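October 8, 2023

Workik cloth set, going through the relabel. Sunday so the cluster is free for once, want the new split training before tonight.

Where we are: 178 hand-held demos kept after the sync check, 7 thrown out for dropped frames. Blur filter from February was way too strict. It was cutting any frame under the sharpness threshold, and with cloth that means it cuts exactly the part where the fabric moves. Policy learned to hover nicely and then do nothing. Should have seen that sooner.

So - new rule. Score sharpness only on the gripper fingers, ignore the rest of the image. Fingers don't move relative to the camera so if they are sharp the exposure is fine, and smeared fabric stays in as real motion. Fodor script already has a mask for the finger area, just reused it.
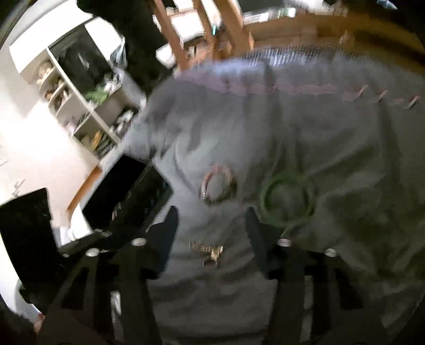 Threshold at 780 on the masked area. Old full-frame score would of dumped most of the gray cloth demos, new one keeps them. Spot checked the kept ones by eye, no complaints exept one with a tracking jump near the end, flagged it.

Trained 3 seeds on the old split and 3 on the new, same everything else. Old ones still stall above the cloth. New ones close on it and pull. Don't have proper success numbers yet, only watched rollouts, so don't quote this to Plollow.

Not sure about: background. All the demos so far have furniture behind the table, and I don't know how much the policy leans on it for where the table edge is. Try random crops first, cheap. If that hurts then record more in the other room.

Skadow loader still leaks memory on long episodes. Restarting the worker every epoch for now - ugly, works.

To do
rerun eval with fixed start poses
crop test
fix the flagged demo or drop it
write down the mask coordinates somewhere that isnt my laptop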